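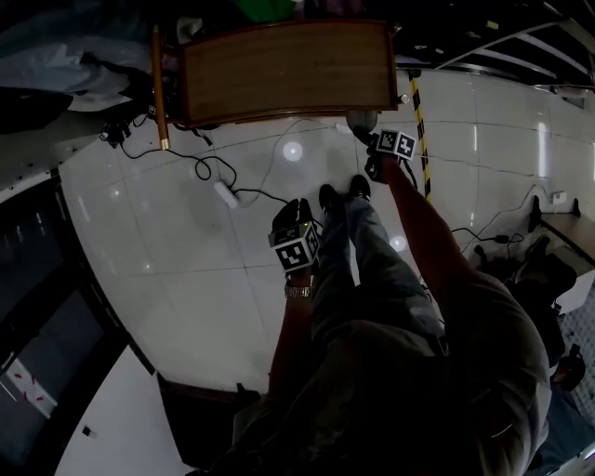
Janaka Mondal 写信来问,接力赛跑的时候,为什么第二个人不站着等,要先跑起来再拿棒,这样不是更容易掉吗?

问得很好。我在 Ruppert 田径俱乐部教小朋友跑步,每年春天都有孩子问我差不多一样的话。我就把答案写长一点,让没有跑过接力的小朋友也可以看懂。中文是我后来学的语言,如果有的句子有一点硬,请大家原谅,意思应该是清楚的。

先说接力是什么

接力是四个人一起完成的赛跑。最有名的一种叫四乘一百米,就是四个人,每人大概跑操场的四分之一圈,合起来正好一圈。第一个人手里拿一根棒子出发,跑到第二个人那里,把棒子交给他,第二个人再交给第三个人,第三个人再交给第四个人。第四个人带着棒子冲过终点,这个队就跑完了。

请注意,最后过终点的时候手里一定要有棒子。如果人到了,棒子还躺在后面的跑道上,这个队是没有成绩的。所以你可以这样想:参加比赛的主角其实是那根棒子,四个运动员轮流带它旅行。哪一个队的棒子最早走完一圈,哪一个队就赢。

这样想有一个好处。你不再只问“谁跑得最快”,你会开始问“棒子在什么时候慢下来了”。

为什么要先跑起来

现在回答 Janaka Mondal 的问题。

请你在家门口或者操场上做一个小实验。从站着不动开始,用最大的力气跑。你会发现,前面几步是比较慢的,身体要花一些时间才可以达到最快。汽车也是这样,自行车也是这样,从停着到很快,中间有一段路叫“加速”。

如果第二个人站着等,前面的人就必须减速,不然会撞到他。棒子本来飞得很快,到这里几乎停了,然后又要从零开始加速。四个人要交三次棒,棒子就要停三次,很可惜。

如果第二个人提前起跑,事情就不一样。第一个人追上他的时候,他已经跑得很快了。两个人用接近的速度一前一后地跑,棒子从一只手到另一只手,速度差不多没有变。对棒子来说,它好像都没有感觉到换了人。

一个有趣的结果是:一支练习得很好的队,四个人接力的时间,可以比他们每个人单独跑一百米的时间加起来还要少。因为只有第一个人是从静止开始的,后面三个人拿到棒子的时候都已经在跑了。

那么会不会更容易掉?会的,Janaka 说得对,跑着交棒比站着交棒难。所以才需要练习。

交棒的地方

运动员不能在随便什么地方交棒。跑道上画了线,两条线中间的一段叫“接力区”。在四乘一百米里,每个接力区长三十米。接棒的人在接力区里面等,从里面起跑,棒子也必须在里面交完。

裁判看的是棒子的位置。运动员的脚在哪里,头在哪里,都不重要。如果接棒人的身体已经跑出了区,可是棒子还在区里面的时候就完全到了他的手里,这是可以的。反过来,如果棒子出了区才交到,整个队就被取消成绩,哪怕他们跑了第一名。

交棒从什么时候开始算呢?从接棒的人第一次碰到棒子开始。到什么时候结束呢?到棒子只在他一个人的手里。中间有一个很短的时间,两个人都拿着同一根棒,这很正常。

三十米听起来很长。但是两个人都在快跑,三十米一下子就过去了,比你读完这一段话要快很多。

棒子长什么样

接力棒是一根光滑的空心圆管,长度在二十八厘米到三十厘米中间,比你的尺子长不了多少。它很轻,可是规则说不可以少于五十克。棒子的颜色要容易看见,这样裁判从远处也可以看清楚。

我们俱乐部用的是 Floderska 牌的铝棒,已经用了好几年,两头有很多小坑,都是掉在地上弄的。小一点的孩子先用塑料的,掉下来声音没有那么大。有的孩子怕那个声音,一听见就停下来不跑了,所以我觉得从塑料棒开始比较好。

正式比赛里,运动员不可以戴手套,也不可以在手上涂粘的东西来帮助自己抓棒。

不回头看

在四乘一百米里,接棒的人起跑以后一般不回头。他看着前面,把一只手伸到后面,等棒子自己来到手里。第一次练习的孩子都觉得这个很可怕。手伸在后面,什么都看不见,怎么知道棒子来了没有?

答案是用耳朵。交棒的人快到的时候会喊一个短的词,比如“接”。接棒的人听到以后才伸手。如果太早伸手,就要用一条胳膊在后面的姿势跑很多步,你试一下就知道,这样跑得又慢又难看。

有一年,我们有一个队用“好”做口令。结果比赛那天看台上很多人都在喊“好”,两个孩子同时把手伸了出去。后来他们换了口令,换成了一种水果的名字。每个队都可以选自己的词,短一点,声音大一点,和旁边的队不一样就行。

在四乘四百米里又不同。每个人要跑整整一圈,到最后很累,有的人会突然慢下来,很难猜。所以接棒的人常常会回头看着,自己判断什么时候起跑,然后把棒子拿过来。

什么时候起跑

不回头,那么怎么知道应该什么时候跑呢?其实在起跑以前,接棒的人是可以往后看的。他会在跑道上贴一小条胶带,这个叫标记。前面的人跑到标记的时候,他就马上转头向前,用全力跑出去。

胶带贴在哪里,要靠练习慢慢找。方法很简单:先猜一个地方,贴好,两个人用真正的速度跑一次。如果前面的人追不上,说明接棒的人跑得太早了,就把胶带贴近一点。如果前面的人差一点撞上来,说明跑得太晚了,就把胶带贴远一点。然后再跑一次。

我们量距离不用尺子,用脚。一只脚的脚跟接着另一只脚的脚尖,一步一步往后走。去年夏天,有两个孩子最后找到的距离是 14 个脚长。换了一双大一号的鞋以后,这个数字就不对了,他们练习了半天才发现是鞋子的问题。

用哪一只手

如果每个人拿到棒子以后都要从左手换到右手,就会多出一个危险的动作。所以好的队不换手。第一个人用右手拿棒,交到第二个人的左手。第二个人一直用左手拿着,交到第三个人的右手。第三个人用右手,交到第四个人的左手。

为什么第一个人要用右手呢?田径场的跑道是向左转弯的。第一个人和第三个人跑的是弯道,棒子在右手,他就可以贴着跑道的里边跑,路短一点。接棒的人站得靠外一点,伸出左手,两个人就不会互相踩到。

把棒子放到手里的方法也有几种。一种是从下往上送,接棒的人手心朝下,大拇指和别的手指分开,像一个倒过来的字母 V。这种方法动作很自然,可是棒子会越传越短,就是说,能抓的地方越来越少。另一种是从上往下放,接棒的人手抬得比较高,手心朝上。还有一种是往前推,棒子竖着,像推一扇门一样推到手心里。哪一种都可以拿冠军。我教小朋友的时候先教从下往上,因为他们的胳膊短,手抬高了容易晃。

谁跑第几棒

很多孩子以为最快的人一定要跑最后一棒。这是一种办法,可是教练还会想别的事情。

第一棒需要起跑好的人,要用起跑器,听到枪声马上反应,还不可以抢跑。第二棒在直道上,既要接又要交,带着棒子走的路也比较长,适合有力气的人。第三棒又是弯道,也是又接又交,需要弯道跑得稳、手也稳的人。第四棒只接不交,最好是一个不怕别人追、也喜欢追别人的人。

Parnia 小学有 458 个学生,每年都选一支队来 Platatar 参加我们的春季接力日。他们的老师让孩子先把四个位置都跑一遍,再决定。有一个跑得不太快的女孩,交棒从来不出错,老师就让她跑第三棒。她的队在 14 个队里得了第 2 名,我记得有几个队单独跑都比他们快,可是有的掉了棒,有的停下来等。

如果掉了怎么办

先不要哭,也不要马上放弃。掉棒不等于比赛结束。

规则说,谁掉的谁去捡。如果棒子滚到了别的跑道,可以过去拿,但是不可以挡住别人,也不可以因为这样少跑路。捡到以后,要回到棒子掉下来的地方,再继续跑。

要是在交棒的时候掉了,是谁的呢?看接棒的人有没有完全拿住。如果还没有拿住,就由交棒的人去捡。如果他已经一个人拿着了,然后再掉,就是他自己去捡。

还有一件事要记住:交完棒以后,请留在自己的跑道里,等别的队都过去了再走开。有的孩子太高兴,一交完就跑到旁边去抱同学,把别的队挡住了,这样自己的队可能会被取消成绩。

在家里可以怎么练

你不需要真的接力棒。厨房纸用完以后的纸筒就很好,长短也差不多。

先两个人站着,一前一后,都看前面。后面的人喊口令,前面的人伸手,后面的人把纸筒放进去。然后转过来,再做。站着不会掉了以后,一边走一边做。走着不会掉了以后,再慢慢地跑。如果有四个人,可以排成一队,纸筒从最后面传到最前面,排在前面的人再拿着它跑到最后面去。

在家里练的时候请到外面去,或者找一个没有杯子的房间。

我们俱乐部有一个本子,记每次练习成功交了多少棒。今年的孩子到五月一共成功了 256 次,失败的没有记,他们说不用记。下一封信里有一个小朋友问跨栏的栏为什么会倒,我要先去量一下我们的栏再回答他。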